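Dreltwood study hall to stay open until 10 p.m. from April

The study hall on the upper floor of the Dreltwood public library will keep its doors open until 10 p.m. starting in April, the town council has decided. Until now the hall closed at 6 p.m., together with the rest of the building, and many people who work during the day could not use it at all.

The decision came after a petition with 686 signatures was given to the council in winter. It was started by Sobia Lodhi, a nursing student who lives near Warrier Street and shares a small apartment with her sister's family.

"I finish my shift at 4, I come home, I eat, and then it is almost time for the library to close," Lodhi said. "In the apartment there are two small children. I love them, but I cannot read about the kidneys while they are singing."

The council will pay for the longer hours from the money that was saved last year on heating. The hall will have one staff member present in the evening. The lending desk, the children's room and the newspaper corner will still close at 6 p.m., and after that hour visitors must use the side entrance on Sornau Lane. The elevator will work the whole evening.

Old desks will be replaced before the opening. Most of them came from a school which closed many years ago, and the library has received complaints about the height, the noise of the drawers and the poor light. The new tables are long and shared, without drawers. Readers who prefer to sit alone can still use the single places along the north wall, but these must be reserved at the desk on the same day. 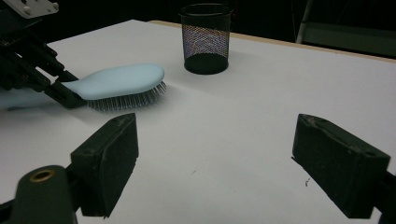 A white tabletop with a thin light-brown wooden edge.

Constanza Ojeda, who manages the library, said that the color of the tables was discussed more than she had expected. Some readers were afraid that a white surface would become dirty very quickly. Others wrote that a dark surface makes their eyes tired in the evening. The library chose the light color and will clean the tables each morning before opening.

Food will not be allowed in the hall, but drinks in closed bottles are fine. Telephone calls must be made on the stairs. The library also plans to keep pencils, erasers and paper in the room, so that a person who has forgotten something does not need to go home again. Local stationery shop Tendari will give the first supply for free.
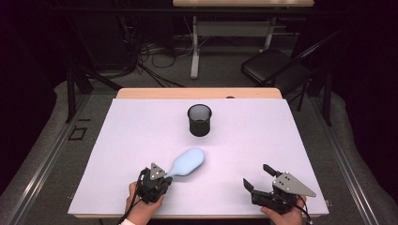

A black mesh cup on a white board, with a light blue plastic object close by.

Not everyone is satisfied. Some people who live on Sornau Lane have asked what will happen with bicycles and with loud conversations at closing time. The council answered that a new bicycle stand will be placed in front of the main entrance and that the lamp above the side door will be changed to a weaker one. The neighbors will be invited to a meeting after the first four months.

The evening hours are a trial and will be reviewed at the end of the year. The library will look at how many people come after 6 p.m. and whether they would like the hall to be open on holidays too. During the summer school break the hall will close two hours earlier, at 8 p.m.

A library card is needed to enter in the evening. Cards are free for residents of Dreltwood and can be picked up at the lending desk with a proof of address.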